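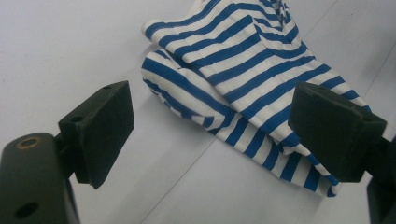
Submitted by the program coordinator, Kodley Textile Reuse Project
Progress report to the Riquelme Fund, second half of the grant year

Dear friends at the Fund,

It hardly seems possible that we are already at the second report, but the calendar says October and so here we are. I have tried to follow the headings you sent us, though I know I wandered from them last time and you were very kind about it.

Collection

Since the spring we have taken in 3849 pounds of clothing and household linen, nearly all of it through the drop-off at the Brarunano branch library and the Saturday-style pop-up we run in the grocery parking lot when the weather lets us. Sheets and towels make up far more of the weight than we planned for. When we wrote the proposal we pictured coats and children's clothes, and those do come, but people in Kodley seem to have been saving old bedding in their hall closets for years - waiting for someone to ask for it, I like to think.

The animal shelter in Skokix takes every towel we can't pass on, and they have asked for more through the winter. Worn cotton goes to the print shop on Mill Street, which uses it for wiping down the presses and pays us a small amount by the bag. That money is shown on its own line in the budget sheet.

Mending classes

This is the part of the work I could talk about all day. We held 26 evening classes, starting at 6:30, and 70 people came to at least one of them. The beginners' series covers buttons, hems and patching a knee. The second series, which we added in June after so many requests, goes on to darning and to working with stretchy fabrics, and that one has had a waiting list from the start.

We had hoped to see more teenagers. A few came with a parent and stayed, but the evening hour runs into sports practice and jobs, and I don't think another round of flyers at the high school will change that. In the new year we would like to try a short session right after school, in the school building if they will have us. The home economics room has good tables and, better yet, good light!

Equipment

You approved four sewing machines and we bought four, all refurbished. Three have run beautifully. The fourth went back to the dealer twice for a timing problem and was finally exchanged in August, at no cost to us apart from a good deal of driving. We also bought the rolling racks and a second cutting table. The industrial steamer came in higher than the quote, so we have held off on it and would like your permission to move that money to rent.

The rent question

Our lease on the sorting room ends in January, and the landlord has offered to renew at a 33 percent increase. We have looked at two other places. One is cheaper but up a flight of stairs, and hauling bags of wet-weather donations up there does not appeal to any of us. The other is on the ground floor in Brarunano, close to the library, with a loading door at the back and a bathroom that needs work. I lean toward that one. The owner would give us a two-year lease, and we should have the terms in writing before the holidays.

What comes next

Between now and the final report we plan to settle the move, start the after-school session and finish the little mending guide, which is drafted except for the section on zippers. The Spanish version is with a translator now. We will mail you a few copies of each as soon as they are printed.

If the steamer money can be moved, a short email would be enough for our records. The updated budget sheet and the class attendance table follow on separate pages.

With thanks and warm wishes from all of us in Kodley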